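공연 예매 포인트로 무료 티켓 받는 방법 및 입장 절차 정리

2021년 4월 작성

소규모 공연장 예매 사이트 Trineck의 포인트 적립, 무료 티켓 교환, 당일 입장 순서를 정리한다. 기준 공연장은 스탠딩 전용인 Silla 홀이다. 좌석제 공연은 4단계부터 절차가 다르다.

1. 계정 확인
로그인 후 [내 정보]에서 휴대전화 인증 상태를 확인한다. 미인증 계정도 예매는 되지만 포인트가 적립되지 않는다. 인증 전 구매분은 소급 적용되지 않는다.

2. 포인트 적립
유료 티켓 한 장당 107포인트가 적립된다. 적립 시점은 결제일이 아니라 공연 다음 날이다. 취소 수수료, 배송비, 예매 수수료는 적립 대상이 아니다. 동반자 티켓은 예매자 계정에 합산된다. 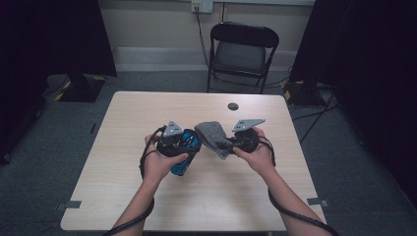

양손에 검은색 장치를 쥔 모습

3. 무료 티켓 교환
교환에는 329포인트가 필요하다. 티켓 세 장으로는 321포인트이므로 네 장째부터 교환할 수 있다.
교환 순서는 다음과 같다.
- 공연 상세 페이지에서 '포인트 교환 가능' 표시를 확인한다.
- 수량을 1매로 지정한다. 2매 이상을 선택하면 포인트 항목이 비활성화된다.
- 결제 수단에서 [포인트 전액]을 선택한다. 카드와의 혼합 결제는 지원하지 않는다.
- 예매 번호가 문자로 오는지 확인한다.
공연별 교환 수량은 100매로 제한되며, 소진되면 표시가 사라진다. Kamel처럼 매진이 빠른 밴드는 예매 시작 직후에 교환하는 편이 안전하다. 교환 티켓을 취소하면 포인트는 복구되지만 유효 기간은 연장되지 않는다.
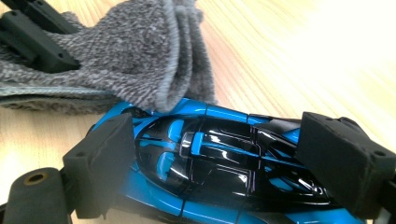

파란색과 검은색의 유광 스포츠카 모형

4. 입장 시각 확인
예매 내역에는 '개장'과 '개연'이 따로 표기된다. 개장은 문을 여는 시각, 개연은 첫 팀이 연주를 시작하는 시각이다. 달력 앱으로 내보내면 개연 시각만 저장되므로 개장 시각은 직접 입력한다. 오프닝 팀이 있는 날은 본 공연 시작이 표기 시각보다 늦다. 지난 9월 Phùng 공연은 개장 오후 6시, 개연 오후 7시였고 본 공연은 8시에 시작했다.

5. 입장 줄과 번호
스탠딩 티켓에는 입장 번호가 있다. 번호는 예매 순서대로 부여되며 교환 티켓도 동일하다. 개장 20분 전부터 번호순으로 정렬한다. 호명 후 도착한 관객은 맨 뒤로 들어간다. 신분증과 예매 번호를 함께 제시하고, 화면 캡처는 인정되지 않으므로 앱을 미리 실행해 둔다.
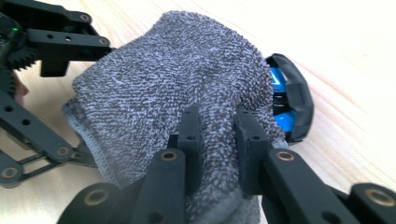 공연 관람 > 교통·보관

6. 교통편과 물품 보관
Silla 홀에는 관객용 주차장이 없다. 지하철을 이용하고 막차 시각을 미리 조회한다. 앙코르까지 보면 종료가 오후 10시를 넘기는 경우가 많다. 직장 등에 정기 주차권이 있으면 그곳에 차를 두고 한 번만 갈아타는 경로가 편하다.
물품 보관함은 지하 1층 계단 옆에 있으며 동전만 받는다. 백팩은 입장 전에 맡겨야 한다. 외투는 반입할 수 있다.

7. 자주 발생하는 오류
포인트가 보이지 않음: 공연 다음 날 정오 이후에 다시 조회한다.
교환 버튼이 눌리지 않음: 수량과 인증 상태를 확인한 뒤 다시 로그인한다.
예매 번호 문자가 오지 않음: [예매 내역]에서 재발송을 누른다. 재발송은 하루 세 번까지 가능하다.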